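Friday, late

It is too hot to sleep and too hot to do anything useful, so naturally I chose tonight to sort out the clothes. July has been like living inside somebody's mouth. The fan is on its highest setting and moves the air from the window side of the room to the door side, where I suppose it has a look around and comes back.

The tile mat is the one purchase of this summer I will defend. Stela Ciobanu swore by hers for two years before I gave in, and I held out mainly on the grounds that it looked like something you'd put under a potted plant. I was wrong, and I've told her so, and she has brought it up every time we've spoken since. You lie down and for a good 10 minutes you are a cool person. After that you're the same temperature as the mat and have to roll over to a new patch, like a hot dog at a gas station. I've become quite strategic about which patches I've used up.

It does pinch. The listing didn't mention that. If you shift your weight with a bare elbow down, the little gaps close up and take a souvenir. It also slides on a fitted sheet if you get in with any enthusiasm, so I've learned to board the bed in stages, like a ferry.

Anyway, the clothes. The plan was simple: everything knitted or long-sleeved goes away until October, and everything else goes in the drawers. I've been making this plan since May. The sweaters have spent the whole spring on the chair, then on the other chair, then back on the first chair when we had people over and needed the other one. I decided the bed would be the sorting table because a flat cool surface seemed like the right place to handle wool in a heat wave. I gave the whole project 15 minutes. 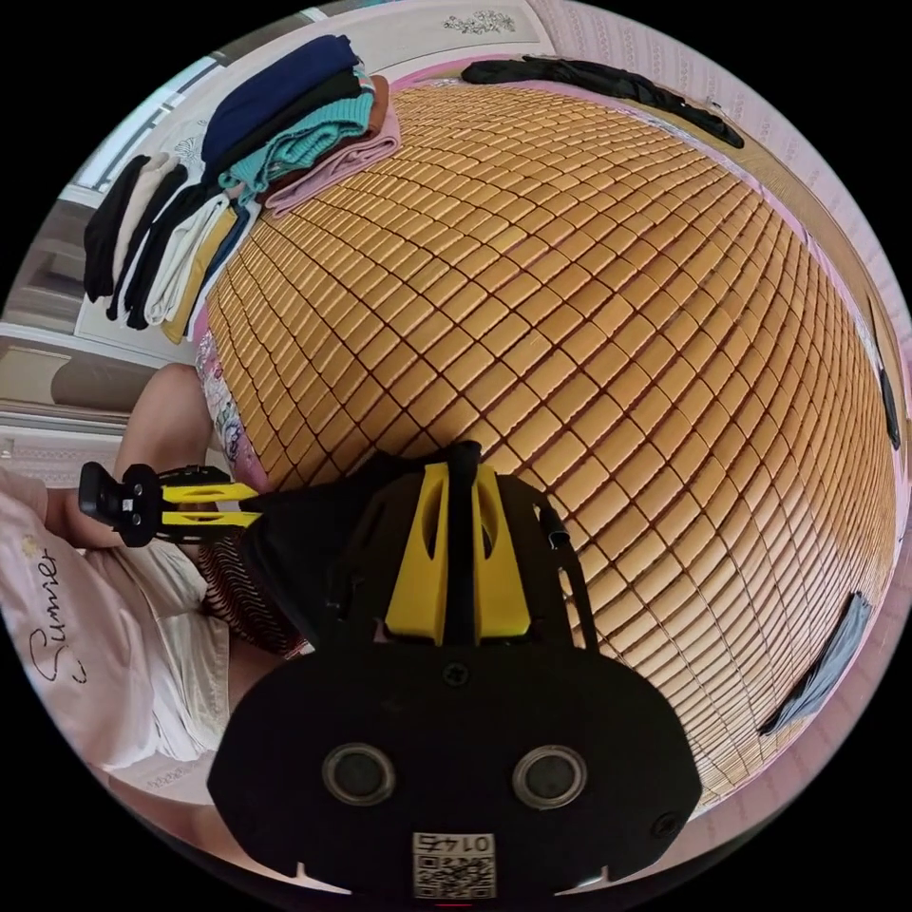 The trouble with folding is that it involves making decisions about each thing, one at a time, and I'm only good for so many of those after dinner. The navy went on the pile without a fight. The teal sweater I stopped over, because I love it and I wore it maybe twice last winter, and both times I was too warm. It's a beautiful sweater for a person who lives in a lighthouse. I folded it, unfolded it, held it up, began to sweat just from looking at it, and folded it again. It stays. I'd like it noted that I considered the alternative.

The dusty pink I'd forgotten I owned. The mustard-yellow was a mistake made in a shop with very flattering lighting, and it has survived every clear-out since by being at the bottom of whatever I'm sorting. I never got as far as judging it tonight either. So that's another year for the mustard.

My folding, I should say, is the kind that looks fine from the front. My mother could do a sweater in three moves and the edges came out like an envelope. Mine start out square and relax. She'd have had the whole lot boxed with a lavender bag in each corner by the time I had found the box.

Which brings me to the box. The winter things are supposed to go in the Trikberg, the long flat one with the zipper that lives under the bed. It's an excellent box. It is also full, as I found when I got down on the floor and dragged it out, of the winter things I put away last year and apparently never took out again. Seven months of cold weather and I didn't miss one of them. I sat on the floor with that information for a while. The floor was nice and cool, so I stayed longer than the information deserved.

I called Stela, who said the obvious thing, that if I didn't miss them I didn't need them. I said that was a very harsh way to talk about cardigans. She said she'd come by with bags. I said it was too hot for bags. We then talked for most of an hour about whether her sister should take the job at Erholm, and when I hung up I was lying on the mat with the phone on my chest and my feet up against the pile.

So, the state of things at bedtime: box back under the bed, exactly as full as before. Drawers untouched. The sweaters have gone from the bed to the chair, a tidier stack than the one that left it, which I'm counting. I wiped the mat down with a damp cloth, the only chore I completed all day, and mostly did it for my own benefit.

Tomorrow I need to buy a second box, or be a different person. The box is probably on sale. Must also get milk, and ring about the window screen again before the mosquitoes start paying rent.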